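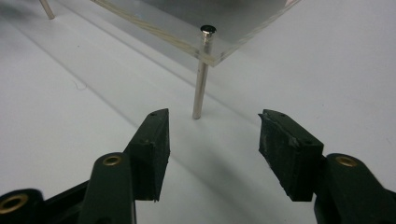 Ticket 177: Clear riser stand rocks on table, legs working loose
Product: Povholm display riser, clear top, metal rod legs
Status: Closed
Opened: 28/07/2022

Customer wrote:

Hello, and thank you in advance for reading all of this, as I know I do go on a bit. I bought one of your Povholm risers in May for the cake table in our tea room and I have been very fond of it. It's the clear sort, with the metal rod legs that come up through the corners and the little round dark caps on top. We stand it on a plain white table by the window and it looks lovely there, very light, and you can put a second row of plates underneath.

The trouble is that it has started to rock. It was fine for the first few weeks and then one morning I put a Victoria sponge on it and the whole thing tipped towards me by a hair and then back again when I let go. I've tried turning it round. I've tried a folded bit of card under one leg, which helped until somebody wiped the table and the card went with it. The caps also seem to turn in my fingers more easily than they did, two of them anyway, and I don't like to wind them down too hard in case I crack the top.

Is it the table, or the stand, or me? I would rather mend it than send it back if it's at all possible.

Reply from Tradosico support:

Hello, and please don't worry about the length, it's much easier for us when people tell us the whole story. I'm sorry the riser has been playing up, especially with a sponge on board.

From what you describe I doubt very much that it's you. The caps on these screw down into the tops of the legs and hold the sheet in place, and if one or two of them ease off a little, the leg underneath can lean out of true. Then you get exactly that small tip and return. Would you mind trying the following when you have a quiet quarter of an hour?

Take everything off the stand and lift it onto the flattest surface you have. A kitchen worktop is usually good. Press gently on each corner in turn and see whether it still rocks. If it sits still there, we know to look at the table.

If it does rock, undo all the caps by about half a turn, so that everything is slightly slack. Leave the stand on its feet while you do it. Then press lightly on the middle of the top with your palm, let the legs find their own level, and do the caps up again a little at a time, going corner to opposite corner as you would with a car wheel. Finger tight and then a very small nudge more. No pliers, please! They mark the rims.

Please also run a fingertip along the table where the feet stand and wipe the bottom of each leg. Crumbs and the odd hair get everywhere, and dried icing is the worst offender of the lot.

Customer wrote:

Thank you, that was very clear. I did it last night after closing. On the worktop it still rocked, though less than it does in the tea room, so I suppose it's a bit of both. I undid the caps and did them up the way you said and it is now perfectly steady in the kitchen. I was so pleased I left it there overnight and went and pressed on it again before breakfast.

Back on the white table it has a tiny wobble left, only if you push at one corner. And one of the caps won't quite grip. It goes round and round, gets nearly there and then slackens off. I did find icing under one leg, I'm ashamed to say, a proper little blob of it.

One more thing while I have you. What ought I to be cleaning the top with? I've been using Suma, the spray we have for the tables, and I think it may be going a touch cloudy, although it could just be the light in that corner. With a white table underneath it's very hard to tell.

Reply from Tradosico support:

That's good progress, and the icing made me smile. You are in excellent company there.

The cap that keeps turning has most likely lost its thread. I'm putting a full set of new ones in the post to you, so that they all match. There's no charge, and no need to return the old ones. They'll come from our parts store at Woldegiorgis, so please don't be puzzled by the name on the envelope. In the meantime I'd keep anything heavy off that corner.

For the last of the wobble, there is a small bag of clear stick-on pads going in with the caps. They are 23 mm across, so they'll show a little around the foot, but on a white table you'd have to go looking for them. Start with one, under the leg that lifts. Wipe the foot and let it dry first or the pad will creep.

As for cleaning, I can't say what your spray would do to the top over time, as it isn't one we've tried. What we suggest is lukewarm water with a drop of washing-up liquid, a soft cloth, and a second dry cloth after. To check for cloudiness, hold the sheet over something dark, a navy tea towel or a baking tray, and compare the middle with the edges. The edges always look brighter and a bit yellowish where they catch the light, and you needn't mind that at all.

Customer wrote:

Caps and pads came this morning, many thanks. All fitted. I used one pad, back left, and it took around 60 seconds once I'd found my glasses. No wobble whatever. I held the top over a baking tray and there is a faint bloom in the middle, nothing a customer would see, and I've gone over to washing-up liquid.

I've kept the spare pads in the till drawer. Would you sell me a second riser in the same height? I should like one for the scones.

Reply from Tradosico support:

So glad to hear it. Yes, the same height is in stock, and I've passed your details across to orders, who will write to you separately. Closing this one now, but if the caps ease off again just reply here and it will open back up.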